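December, 4:40 pm, bimanual sim notes

Picked up where Imelda left off with the letterbox wrapper. The policy wants a square input and our sim renders wide, so we pad top and bottom with black instead of squashing. Fine in principle! But the padding was going in after the color jitter in training and before it at eval, so the bars were coming out dark gray half the time. Moved it to one place (obs_prep, last step) and deleted the copy in the Besarer branch.

Reran the kitchen counter task with the fix. 18 of 20 episodes now get through the reset without the planner complaining, and the other 2 are the old IK timeout on the left arm, which I'm leaving for Irfan — he has a patch half done.

Next thing is the grasp target. The segmenter keeps merging the pear with the plate under it whenever the right hand comes in close, and then the centroid slides off toward the middle of the plate. I tried a tighter hue threshold (the pear is yellow-green, the plate is gray, you'd think this would be easy) and it helped a bit, but I'd like to mask out the hand first using the joint states we already have. 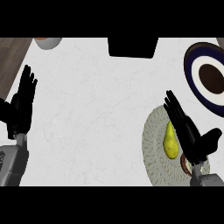 Padded policy view, right hand over the plate beside the pear.

To do: hand mask from forward kinematics, rerun the same 20 seeds, ask Imelda if the Osdale config still needs the old crop.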